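The great catering quote swindle

I've been asked to sort lunch for my aunt's seventieth, and I have now read more catering quotes than any person should. My opinion of the whole trade has dropped.

Take the first one, from a mob called Orkance. They wanted $700 for what they called a grazing experience. I rang and asked what was in it. Cheese, crackers, grapes, dips and "seasonal accents". I asked what a seasonal accent was and the woman said rosemary. We have a rosemary bush. It's trying to take over the driveway.

Dufour came in at $500, which sounded better until I got to page two and found delivery, set-up, pack-down and a fee for the boards themselves. You don't get to keep the boards, by the way.
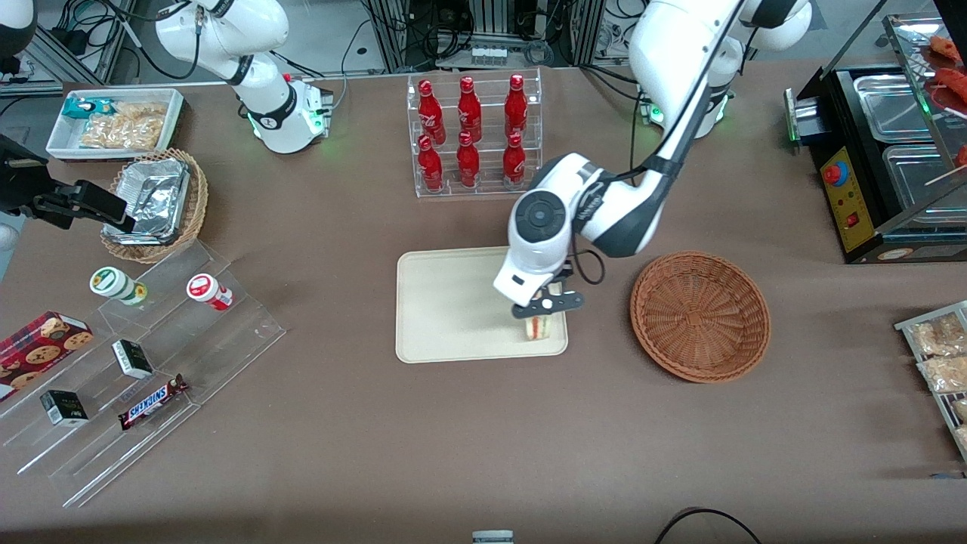 Seven hundred dollars also buys a lot of bread, and I'm yet to be convinced that anyone over sixty wants to stand up to eat. My aunt certainly doesn't. She wants a chair, a cup of tea and something she recognises. Give her a small triangle sandwich with a bit of red and green in the middle, and Coke in the glass bottles for the grandkids, and she'll call it a proper spread. I can't see what a fig adds to that.

Venkatesh Thampi from next door reckons I'm being tight, and that you pay for the labour. Fair enough, but I've done the sums on buttering and I don't believe them. My shopping list comes to $405 with the cake, and that's with the good ham.

The hall at Temetside wants a $200 bond on top, refundable "subject to inspection". I've asked for that in writing. Still waiting.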